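About Draderport

We get one question more than any other, usually from someone's mother-in-law: can a robot do the dishes yet? Our answer takes up most of this page. The short version is "some dishes, on some days, if you set them out nicely first."

Draderport is a small testing shop in Posham. Companies that build or buy robot arms come to us to find out what the arms can do with ordinary stuff. We don't make robots and we don't sell them, which leaves us free to be unpleasant about them. We write up what went well, what got dropped, and how far it rolled.

How we got started

We began as a repair business for packing equipment. One of our regular customers, a linen service called Dariretti, asked whether an arm could fold hand towels at the end of the line. The brochure said it could. We borrowed a corner of their floor, set the thing up, and gave it 300 towels over the course of a long June. It folded a good many of them. It also folded its own sleeve, a clipboard, and one towel so tightly that it had to be opened with a spoon. We wrote a report. Dariretti kept its folding crew, and word got around that we would tell you the truth for a flat fee.

What we test

Chores, mostly. Picking up, putting away, sorting, stacking, wiping, and moving a thing from where it is to where it should be. A four-year-old can do all of these and won't. A machine will try all day without complaint, and our job is to say how close it comes.

Hard, square things are the easy end. A block has flat sides and stays put, and an arm that can't lift a block should go home. A bowl is harder than it looks, because you have to decide whether to take it by the rim, and then how hard to pinch. Cloth is worse. It has no fixed shape, and it changes its mind when touched. Soft toys have fur that hides where the toy starts. Anything that grew on a tree is its own problem, with no two sides alike. 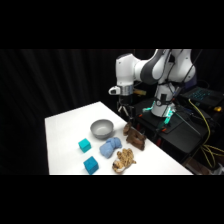
So we mix them. A tidy row of matching parts tells you how a machine does with tidy rows of matching parts, and very few kitchens or stockrooms offer one. Our standard tidying trial, which we call the Maurya after the street our first shop was on, runs 60 rounds with the items moved between each. Grabbing the wrong item counts as a miss. So does grabbing the right one and flinging it.

Where things stand

On a shop floor, with steady light and the same part coming along every time, arms are good and getting better. We have passed plenty of them and would do it again. Sorting mixed bins is coming along. Towels can be folded at a pace that would get a summer hire a quiet talk with the manager.

In a house, we would hold on to your sponge. Nearly 300 home-type trials in, our most common note is still "picked up, put down somewhere else." That does match how many people clean, so we try to be fair about it.

Working with us

A basic visit takes 2 days. Bring the arm, the person who knows how to restart it, and a list of what you've told your customers it can do. We'll supply the clutter. You get a written report in plain English, including the parts you'd like left out.

We also answer questions from schools, reporters and mothers-in-law at no charge. The front door in Posham sticks, so push hard. We have not found a machine that can open it.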